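Workshop Tips: Cords, Pencils and Two Robot Arms
Posted 03/03/2019

I promised I'd write up the power strip business, so I made a pot of tea and sat down to do it. If you only came for the drawer cabinet tips, scroll down, they're near the end. The rest of you get the whole sad story first.

For anyone new: I share a workshop with Kianoush Kazemi, and between us we look after a pair of small robot arms that we're trying to teach to tidy a bench. Pencils into a toolbox, cords into a heap that doesn't look like a heap, that sort of thing. Kianoush does the programming. I do the housekeeping, meaning I set out the stuff, put it back, wipe it down and complain. The setup goes by the name of Tivo, after a dog Kianoush used to have who also picked things up and put them down in the wrong place.

What went wrong was a cord. We'd been running a job where the right arm takes hold of a plug and moves it out of the way. Plugs are slippery little things, and the gripper closed on the cord an inch or so behind the plug instead. Fine so far. But the other end of that cord was in a power strip, and the power strip was LIVE, because I had used it that morning for the glue gun and never unplugged it from the wall. The arm pulled, the strip slid after it, and then the cord went tight against the edge of the strip and the arm kept right on pulling. It doesn't get tired and it doesn't wonder why. By the time I'd slapped the stop button there was a nick in the cord's jacket deep enough to see a colored wire underneath.

Nothing sparked and we were both all right, but I didn't like it one bit. I cut that cord in half on the spot so that it couldn't sneak back into the drawer (do this with any cord you're throwing out, after you've unplugged it, please!). Then I went and stood outside for a while.

So, the new rules for cords, and I think most of them are good for any workshop, robots or no robots.

Anything used as a practice piece stays a practice piece. Our power strip has its wall plug cut off now. I did that with it unplugged and wrote NOT FOR USE on the underside in paint marker. If you have a strip that you use for a mock-up, or for the kids to play shop with, do the same. A strip that looks good is a strip somebody will plug in.

Coil the cord before you set it out, and tie it once, in the middle of the coil. I used to leave cords loose because I thought it was a fairer test. What it did was make loops, and loops catch on elbows, both theirs and mine. One small tie is plenty. Skip rubber bands, they go gummy and leave a mark on white cords that you will never get off (rubbing alcohol helps a little, but only a little).

Never tug a cord that has stopped moving. Go and look at what it's caught on. Kianoush has now put this into the program in his own way, with a limit on how hard the arm can pull before it gives up and waits for one of us. I've been trying to put it into my own head for years, mostly with the vacuum cleaner.

Run your thumb down every cord, unplugged, before it goes back in the drawer. You'll feel a nick sooner than you'll see it. And tape is not a repair. I know, I know, we all have a lamp at home with tape on it. Go deal with the lamp.

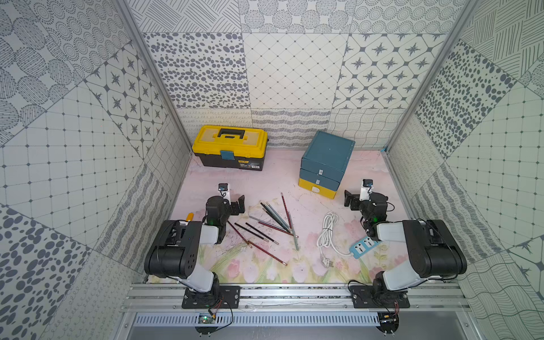
Pencils, coiled cord and power strip set out on the tulip mat.

Now the pencils, which were the second thing to go wrong and much less scary. I'd sharpened the lot to a needle because I like a sharp pencil. The left arm picked one up by the middle, swung it around and drove the point straight down. The lead snapped, the pencil jumped out of the jaws, and a bit of graphite flew up past my glasses. I was leaning in to see better! I had no business leaning in. My friend Shahab Hassanpour worked in a bottling plant for years and his rule is that if the machine has power, your face stays on your own side of the rail. We've borrowed that rule.

Pencil tips, then, for what they're worth:

Blunt the points on scrap paper before you set them out. A few twirls on the back of an envelope does it.

Don't mix your good pencils in. Grippers leave little dents in the paint, and so do pliers and vises and puppies.

If you get graphite on a fabric or rubbery mat, don't rub it with a wet cloth, you'll only make a gray cloud. Dab it with a kneaded eraser or a lump of soft white bread, shake off the crumbs, and only then use a damp cloth with one drop of dish soap. I've done this so many times on our pink mat that I can do it while talking on the phone.

About that mat. People ask why we have tulips. I wanted something cheerful to look at, and a soft mat is kinder to things that get dropped. It does creep, though. After a long day of being poked it had wandered toward the back, and everything sitting on it had wandered too. A strip of rug tape under each corner fixed it. Get the kind that peels off, press it down hard, and give it overnight before you put any weight on it.

The tiled walls with all the dots and stars are another matter. They look busy, I'm aware, and Kianoush likes them that way. From the housekeeping side I'll just say that printed panels show dust less than plain white ones, and a dry microfiber cloth is all they get from me. Spray goes on the cloth, never on the wall, and never anywhere near the little circuit boards down at the front.

Which brings me to screws. The rail the arms are bolted to has long channels in it, and those channels collect everything. Screws, crumbs of eraser, the odd mystery washer. One loose screw rolling under a moving part can ruin your afternoon, so I run a magnet in a sandwich bag along the rail before we switch on. When you're done, turn the bag inside out over a jar and the screws drop off the magnet and stay in the bag. It's the best trick I know and it cost me 20 cents' worth of bag. For the bits that aren't steel, a dry paintbrush and a vacuum nozzle.

As for storage, we keep a toolbox with a yellow lid and a little stack of drawers at the back, where the arms can reach them. Here's what I've learned about both.

Small drawer cabinets are light, and light things tip or scoot when you pull on them. Put your heaviest bits in the bottom drawer. I had 100 wood screws in the top one and the whole tower would lean toward you like it had a secret. Now they live at the bottom and it stays put much better.

Check the latch on your toolbox every single time you pick it up by the handle. If the handle is on the lid, the latch is the only thing between you and a floor full of sockets. I found this out on the stairs.

If a drawer sticks, rub a candle stub along the runners. Don't use cooking oil. It smells and it grabs dust.

The last thing is the stop button, and then I'll let you go. Ours used to be on Kianoush's side of the bench, behind his monitor. On the day of the cord I had to reach across to get to it. We measured how long it took me from my stool, acting it out several times with the power off, and it was always longer than I'd have guessed. So the button moved. It's now on the front edge, with nothing stored in front of it, and we press it before every session to see that it really does stop everything. If you have a table saw or a drill press, go stand where you normally stand, shut your eyes and reach for the switch. Move things until you can find it - the coffee mug first.

Kianoush wants me to add that the pull limit still trips too early and the arm now gives up on perfectly free cords about half the morning. He's working on it. I told him I can live with a lazy robot for a few weeks.

Next time I'll do sandpaper storage, as Kamil asked for it, and I'll answer the question about yellowed plugs if I can find where I wrote down the answer.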